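How does a robot learn to fold a towel?

If someone asked you to fold a towel, you would probably just do it. You might not remember learning how. At some point a grown-up showed you, you copied them, and after a few goes your hands knew what to do.

A robot can learn in a similar way. It needs a lot more goes than you did, though, and somebody has to give it every one of them.

Why not just tell it what to do?

For a long time, people gave robots exact instructions. Move this far to the left. Go down this much. Close your fingers. Lift. This works very well in a factory where the same metal part turns up in the same spot all day long.

Cloth is different. Drop a towel on a table and it lands in a heap. Pick it up and drop it again, and the heap has a new shape. The corners might be on top or hidden underneath. There are so many ways for a towel to land that you could never write an instruction for each one.

So the people who work on this try something else. They show the robot many examples of the job being done and let a computer program look for patterns in them. This kind of program is called a learning system. The examples are called training data.

What is an example?

An example is a recording of one try at the job, from start to finish. At the Zikeck workshop in Jukovdale, where a small team teaches robot arms to handle laundry, each recording has two main parts.

The first part is what the cameras saw. The second part is what the arms did: how much each joint was bent and whether the fingers were open or closed, written down as numbers many times every second.

The two parts are lined up by time. That way the program can match them. When the towel looked like this, the arm moved like that.

The team calls one recording an episode, like an episode of a TV show. Theirs are short, and the plot is always laundry.

Who moves the arms?

A person does. This is the part that surprises most school groups. While the examples are being gathered, the robot isn't making any decisions. Someone is steering it the whole time.

Pendo Ogola is one of the people who does the steering. She holds two handles, one for each hand. When she moves her left hand, the left arm moves. When she squeezes, the fingers on that arm close. Steering a robot from somewhere else like this is called teleoperation. "Tele" comes from a Greek word meaning "far off", and you can find it in "telephone" and "television" too.

Pendo says the hardest thing was learning to slow down. When she started, she moved as fast as she would with her own hands, and the arms kept missing the edge of the cloth. A robot's fingers don't feel things the way yours do. She has to watch closely and grip carefully.
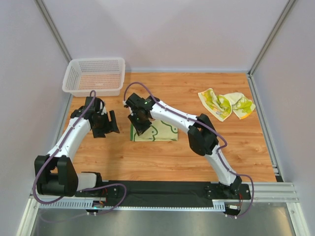

The job the team is working on now is a small one. There are cloths on the table and a basket near the back. The arms have to pick up a cloth, fold it, and put it in the basket. Then they do the next one.

It sounds easy, and for you it would be. For a robot there are plenty of places to go wrong. It has to find an edge. It has to pinch one layer of cloth and leave the layer under it alone. Both arms have to lift together or the cloth twists. Then they have to let go at the right moment.

Getting ready for the next go

When an episode is finished, somebody has to set the table up again. Corey Kereama does this on most shifts. He takes the cloths out, shakes them and drops them back on the table.

He doesn't try to make them look the same as before. Sometimes he leaves a cloth flat. Sometimes he scrunches it up. He'll swap in one with a different pattern, or turn the basket a little.

All this mixing up is done on purpose. Imagine you only ever practised catching a ball thrown from one spot by one person. You'd get very good at that catch and you might miss all the others. A learning system has the same trouble. If every example started with a cloth in the same place, the program could learn to reach for that place whether there was a cloth there or not.

The table stays the same, and so do the arms and the walls. Keeping those things steady makes it easier to tell what has changed when something goes wrong.

How many examples does it take?

There isn't one answer. It depends on how hard the job is and how well you want it done. For this job the team planned to collect 300 episodes. They ended up with 393, mostly because the program was still getting muddled by scrunched-up cloths and they wanted more of those.

On a good day two people can record up to 6 episodes before they need a rest – steering is tiring for your eyes – and then they swap with the next pair. A set like this one takes weeks. The team began in June.

Checking the recordings

Not every episode is kept. Joaquín Jara watches them all on a computer and gives each one a label. He has three labels to choose from:

Good: the cloth was folded and went in the basket.

Fixed: something slipped, but the person steering put it right.

Bad: the recording stopped early, a camera was blocked, or the job wasn't finished.

Bad ones are taken out of the set. You might think the fixed ones should go too, but they are very useful. If a program only sees perfect folding, it has no idea what to do when a corner slips out of its fingers. A fixed episode shows it how to try again.

Joaquín does his checking in the morning. By Friday afternoon, he says, every towel looks like every other towel.

Then what happens?

The good and fixed episodes go into the learning system. It works through them over and over. Each time, it looks at what the cameras saw and guesses how the arms should move. Then it compares its guess with what Pendo really did, and changes itself a tiny bit so the next guess will be closer.

After that comes the test. The person steering lets go of the handles, and the program has to move the arms by itself. The first tests are usually pretty bad. The arms may grab at nothing, or fold a cloth in half and then unfold it again. The team writes down what went wrong and goes back to gather more examples of exactly that.

Words to know

Episode: one recording of a job, from start to finish.

Gripper: the part at the end of a robot arm that holds things.

Joint: a place where an arm can bend or turn. You have joints too, such as your elbow.

Teleoperation: steering a machine from somewhere else.

Training data: all the examples a learning system learns from.

Try it yourself

You need a friend, a tea towel and a blindfold. Put the blindfold on your friend and drop the towel on a table in front of them. Now tell them how to fold it, using words only. You can say things like "left hand forward" or "pinch", but you can't say "fold it".

Next, take the blindfold off and show your friend how you fold the towel. Let them copy you. Which way was quicker? Swap places and have another go with a bigger towel.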